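Donnerstag, kurz nach neun, und ich stand schon mit Kaffee am Werkstor. Tag der offenen Tür bei Teltex in Holtport, Möbelstoffe seit Jahrzehnten - da musste ich einfach hin!

Zuerst ging es in die Weberei. Ohrstöpsel rein und los, der Lärm ist wirklich irre. 408 Webstühle laufen dort, und die Serie Drikar (die kannte ich nur aus dem Katalog) kommt direkt nebenan von der Rolle. Ich durfte sogar einen Rest mitnehmen.

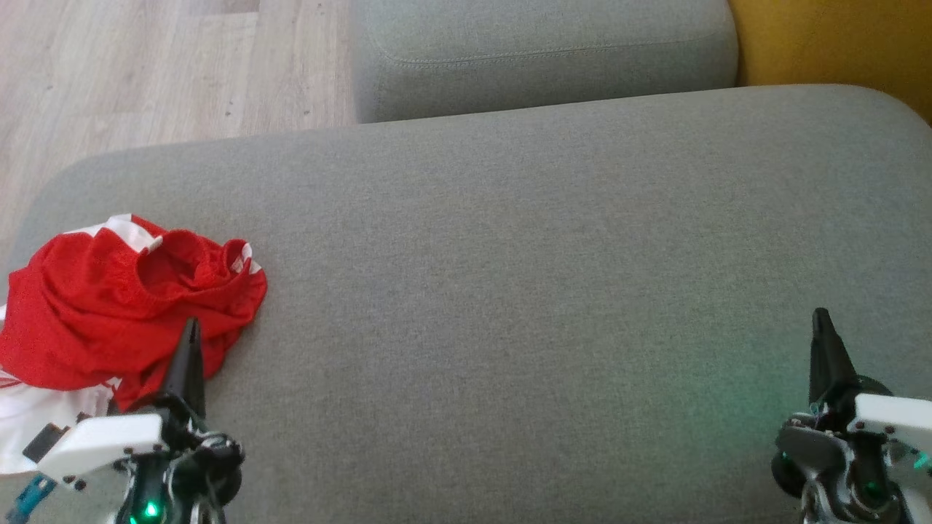

Lesezeit: 2 Minuten

Graues Gewebe geht nach wie vor am besten, hieß es beim Rundgang, Senfgelb holt aber auf. Im Prüfraum wird gescheuert, bis der Stoff aufgibt, und ich hätte da ewig zuschauen können. Mittags gab es Linsensuppe im Zelt, etwas fad, dafür war der Kuchen von der Bäckerei Stefanou großartig - zwei Stücke, ich geb's zu. Parken besser hinten am Kanal.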